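The Winter I Stopped Heating the Whole House

My heating bill last November came to $318, and I sat on the stairs and read it 2 times. We live in a drafty old place on Sisov Street, the kind where you can feel the wind come through the outlets if you hold your hand there (I did this a lot, it became a sort of hobby).

So I got curious about how people used to do it. My grandmother grew up in a farmhouse with one stove and four kids, and the bedrooms upstairs got no heat at all. She'd talk about frost on the inside of the windows like it was a nice memory! What they did was warm the person and let the room be cold. Hot bricks wrapped in flannel, wool socks, a hat to bed. I'd always filed that under hardship, but I wanted to try the gentler version of it.

First thing I did was turn the thermostat way down at nine o'clock. The kids complained for maybe four nights and then forgot. We close the doors to the rooms we're not in, and I bought a hot water bottle for everybody from Gulel, the little hardware store by the bridge, where the guy at the register told me he sells more of them now than snow shovels.

Then the bedding. I used to think one big fat comforter was the answer, and I was wrong about that. Layers are so much better, because you can kick one off at three in the morning and not wake up freezing an hour later.
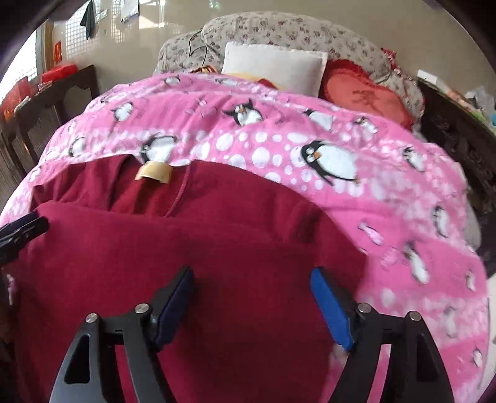 Flannel sheets made the biggest difference for me, more than anything I spent real money on. Mine were on sale and they've already gone a little pilly, and I don't care one bit. My husband held out for his thin cotton ones until the first really bitter night, and I haven't heard a word about it since.

The other trick is putting the hot water bottle in a good half hour before you get in, down where your feet go. Fill it about two-thirds, squeeze the air out, and check the stopper. Then check the stopper again!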